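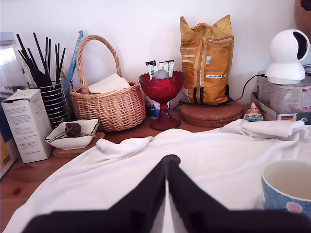

나무 상판에 흰 천을 깔아 두면 얼룩을 막을 수 있나요?

마른 부스러기와 가벼운 긁힘 정도는 막아 줍니다. 물과 커피는 면이든 린넨이든 그대로 통과하고, 젖은 천이 나무에 붙어 있는 시간이 길어지면 맨 상판에 흘렸을 때보다 자국이 더 진하게 남기도 합니다.

살림 정보를 찾다 보면 "천 한 장이면 식탁이 새것처럼 유지된다"는 말이 꼭 나옵니다. 저는 이 말을 별로 믿지 않습니다. 예전 집에서 가로 200cm짜리 흰 면 식탁보를 사철 깔고 지냈는데, 이사할 때 걷어 보니 상판에 둥근 자국이 남아 있었습니다. 천이 덮여 있으니 젖은 줄을 몰랐던 겁니다. 그 뒤로도 흰 천을 쓰기는 합니다. 보기 좋으니까요. 다만 보호용이라고 생각하지는 않습니다.

천부터 걷고 정리하기

조리대나 식탁을 정리할 때 흔히들 물건만 이쪽저쪽으로 옮기고 천은 손으로 쓱쓱 펴고 맙니다. 그러면 부스러기가 주름 사이로 들어가고, 컵은 접힌 자리 위에 비스듬히 올라앉습니다. 귀찮아도 순서는 이렇습니다.

컵과 그릇처럼 넘어지면 곤란한 것을 먼저 싱크대 쪽으로 옮깁니다. 천은 네 귀를 안쪽으로 모아 들어서 밖에서 텁니다. 상판은 물기를 꼭 짠 행주로 닦고, 바로 마른 행주로 한 번 더 닦습니다. 15분쯤 두라는 글도 있고 반나절 말리라는 글도 있던데, 손바닥을 대 봐서 차고 눅눅하면 더 기다리면 됩니다. 시계보다는 손바닥이 낫습니다.

코르크 받침이나 나무 받침은 쓸 만합니다. 그래도 코르크는 물을 오래 머금으면 밑으로도 습기가 가니 가끔 뒤집어서 보세요. 뒤집었을 때 색이 진한 쪽이 있으면 그날은 세워서 말립니다.

머그잔, 천 위에 그냥 둬도 되나

뜨거운 차가 든 잔이라면 받침을 쓰는 편이 낫습니다. 천 한 겹은 열을 거의 막지 못합니다. Clodar 식탁보 포장에 "수분 차단 85%"라고 적혀 있길래 사서 물을 한 숟갈 부어 봤는데, 천을 들추니 상판이 젖어 있었습니다. 나머지 15%가 전부 우리 집으로 왔나 싶더군요. 무엇의 85%인지는 포장 어디에도 없었습니다.

그림이 있는 도자기 잔은 안쪽 찻물때가 문제인데, 베이킹소다를 물에 되직하게 개어 손가락으로 문지르면 대개 빠집니다. 레몬 껍질도 해 봤습니다. 냄새는 좋습니다. 찻물때는 그대로였습니다. 바깥쪽 그림에는 베이킹소다도 대지 마세요. 유약 위에 그린 그림이면 서서히 흐려집니다.

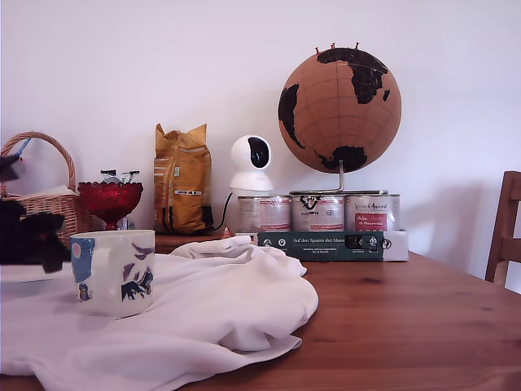 바구니에 무엇을 담을까

손잡이가 높은 고리버들 바구니는 예쁜 만큼 자리를 먹습니다. 선반 밑에 넣으려고 샀다가 손잡이가 걸려서 결국 식탁 뒤쪽 벽에 붙여 두게 됩니다. 사기 전에 손잡이 끝까지 높이를 재세요. 상품 설명에는 몸통 높이만 적힌 경우가 많습니다.

담기 좋은 것은 접은 냅킨, 마른 행주, 봉지째 둔 티백처럼 가볍고 마른 것들입니다. 양파나 감자를 담으라는 조언도 자주 보이는데, 흙과 껍질이 엮은 틈에 끼면 빼내기가 고약합니다. 굳이 담겠다면 바닥에 종이를 까세요. 청소는 마른 칫솔이나 붓으로 합니다. 물에 담가 씻었다는 후기가 있어서 따라 했다가 바닥이 뒤틀린 바구니가 아직도 집에 있습니다.

봉지와 낱개 포장

먹다 남은 봉지를 예쁜 유리병에 전부 옮겨 담는 정리법이 유행입니다. 저는 한 달 만에 그만뒀습니다. 소비기한이 적힌 봉지를 버리고 나니 무엇이 언제 것인지 알 수가 없었습니다. 자주 쓰는 것 한두 가지만 병에 담고, 나머지는 윗부분을 접어 집게로 물려 세워 둡니다. 낱개 소스나 스틱형 포장은 안 쓰는 유리그릇에 세워서 꽂으면 바닥에 깔리는 것이 덜합니다. 굽이 있는 그릇은 보기에는 좋아도 가벼우면 잘 넘어가니 벽 쪽에 두세요.

젓가락통은 벽 쪽이든 앞쪽이든 상관없습니다. 통 바닥에 물 빠지는 구멍이 없다면 다 마른 젓가락만 꽂는 것이 중요합니다. 바닥에 키친타월을 접어 넣으라는 팁은 좋게 봐줘도 절반만 맞습니다. 자주 갈지 않으면 그 키친타월에서 냄새가 납니다.

뚜껑 있는 작은 통

작고 어두운 색 통은 속이 안 보여서 무엇이 들었는지 잊기 쉽습니다. 뚜껑 위에 종이테이프를 붙이고 내용물을 적어 두세요. 옆면에 붙이면 다른 물건에 가려집니다. Jistham 라벨 스티커도 써 봤는데 떼어 낸 자리가 끈적거려서 식용유로 닦아야 했습니다. 종이테이프가 싸고 잘 떨어집니다. 구겨진 천 위에 작은 통을 세워 두면 조금만 당겨도 쓰러지니, 천을 펴고 나서 올리거나 쟁반에 모아 올리는 쪽을 권합니다. 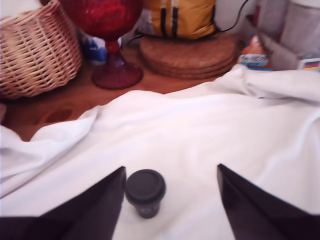 최종 수정일: 2025년 9월 8일 월요일

둥근 자국이 생겼을 때

나무 상판에 동그란 자국 같은 것이 보이면 먼저 고개를 옆으로 움직여 보세요. 빛이 비친 것이라면 위치가 바뀝니다. 진짜 자국이라면 색을 봅니다. 뿌연 흰색은 대체로 마감층에 습기가 든 것이라 며칠 말리는 것만으로 옅어지기도 합니다. 검은빛이 도는 자국은 물이 나무까지 들어갔을 가능성이 높고, 이쯤 되면 집에 있는 재료로는 기대를 낮추는 편이 좋습니다.

마요네즈, 치약, 호두 알맹이까지 다 해 봤습니다. 마요네즈는 흰 자국에 조금 들었고, 치약은 그 자리만 광이 죽었고, 호두는 긁힌 데를 잠시 가려 주었습니다. 무엇을 쓰든 상판 밑면이나 다리 안쪽에 먼저 시험하세요.

흰 천 빨래

면 100% 흰 천은 세탁 표시가 허락하면 60도로 빱니다. 린넨이나 혼방은 표시를 보고 그보다 낮게 하세요. 기름 얼룩은 세탁기에 넣기 전에 주방 세제를 한 방울 떨어뜨려 문질러 두면 훨씬 잘 빠집니다. 식초를 헹굼물에 넣으면 새하얘진다는 이야기는 여러 번 해 봤지만 저는 차이를 모르겠습니다. 식초와 염소계 표백제를 같이 쓰는 것은 절대 안 됩니다. 유해 가스가 나옵니다.

주름은 건조기에서 덜 마른 상태로 꺼내 털어서 널면 꽤 펴집니다. 다림질은 손님 올 때만 합니다.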